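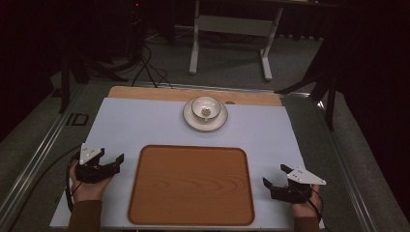 Jekau is a coarse, unsmoked pork sausage from the Lomham valley, seasoned with caraway, white pepper and dried apple. It is sold both as loose meat and in links, and is eaten mainly at breakfast. The name is also used in the neighboring district of Ra for a beef version with a finer grind.

Preparation

The meat is pork shoulder with added back fat, chilled and put through a plate with wide holes. Salt is worked in first, at 16 grams per kilogram of meat, followed by the spices and a small amount of cold cider. The mixture is kneaded until it sticks to the palm, then rested overnight. Links are filled into hog casings and twisted at a length of 23 centimeters - longer than most fresh sausages of the region. Loose jekau is shaped into flat patties and fried in a dry pan over medium heat.

Dried apple was traditionally taken from the Grolo, a small, sour local variety picked in October. Other tart apples are now common. The pieces are chopped but not soaked, and take up fat during cooking.

History

Jekau began as a way to use trimmings after the autumn slaughter. The earliest known written recipe is in a household book from Lomham, which gives quantities for 40 pounds of meat and calls for beer in place of cider. The food writer Jin-sol So collected 384 household recipes from the valley and found that nearly all of them included caraway, while garlic was limited to farms on the Ra side.

Serving and storage

Jekau is usually served with fried potatoes or rye bread, and sometimes with a sharp plum sauce. Raw sausage is kept in the refrigerator for two days or frozen. Freezing weakens the flavor of the caraway - some cooks add a second pinch to the pan.

See also: Fresh sausage; Caraway; Dried fruit in cooking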